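Folding notes, bedroom pile
November 15, 2020
by Noelia Peñalver

Dark hoodie first today, because hoodies are the ones I always lose to.

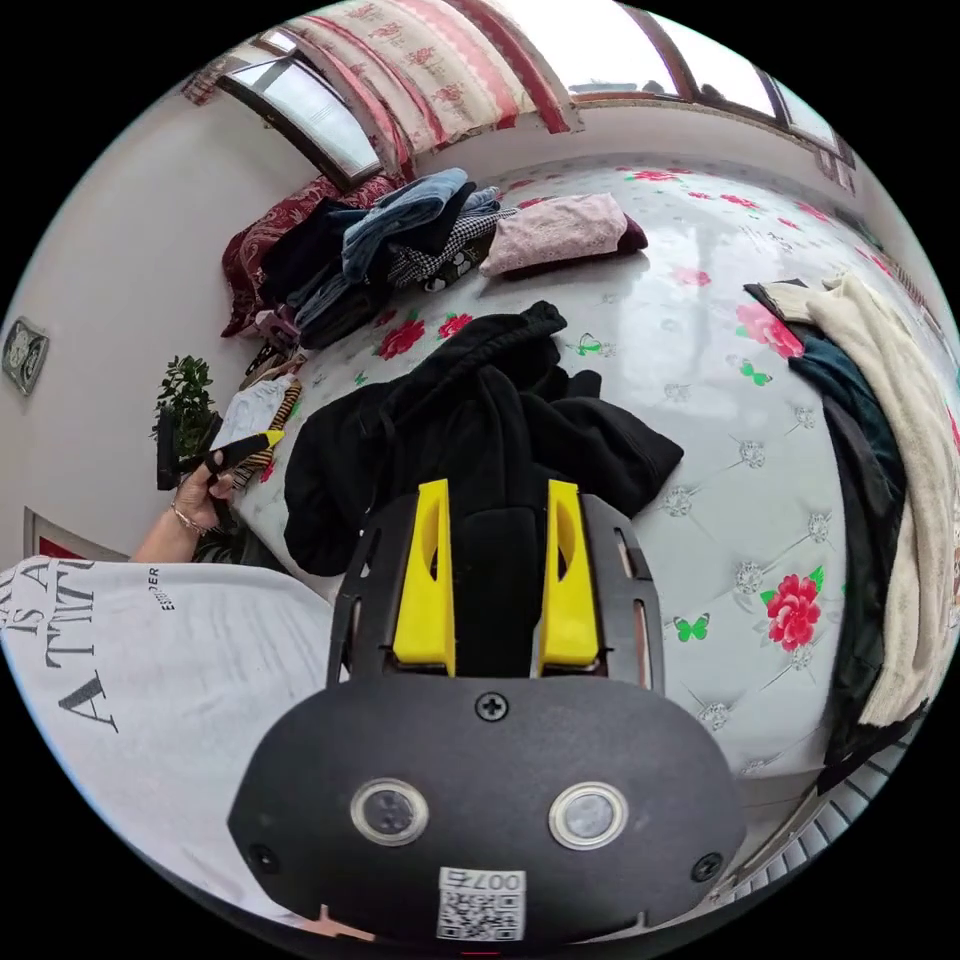

I keep wanting to fold it the way I fold a T-shirt, and the hood ruins it every time. Leandro's way is better! Lay it face down, smooth the back, bring the sleeves in flat, and only then drop the hood onto the shoulders so it sits inside the square. Then up from the hem in two goes. I tried it on my gray one at home last night and it stayed shut when I tossed it on a chair, so I'm sold.

The bed is such a good place for this work. Big red peonies on the quilt, so a dark garment shows up beautifully against it, but the cover is glossy and I think thin things will want to slide. Ieva suggests a towel underneath for the T-shirts. Worth a go.

Order I'd like to stick to:
hoodie
cream knit sweater (fold in thirds, NO hanger, it will grow)
the teal and the dark gray
anything small and striped

Denim is a joy, it basically folds itself. The houndstooth I'm less sure of. Iñaki says roll it, Casimiro says never roll anything with a check because you'll see every crease, and they went on about this for most of lunch. I'll do it both ways and leave each overnight.

Timing from the Buvedside round in March: 19 minutes for the whole pile, with 14 as the best anyone managed. My feeling is that most of the difference is in the sleeves. I spent ages fixing cuffs that would have been fine if I'd laid them straight to begin with.

To do: ask Leandro whether he does zips up or down. Find the flat board we had at Gurnthorpe, lovely thing, exactly the width of a shelf. Knits again tomorrow, and I want to start with the cream one while I'm fresh.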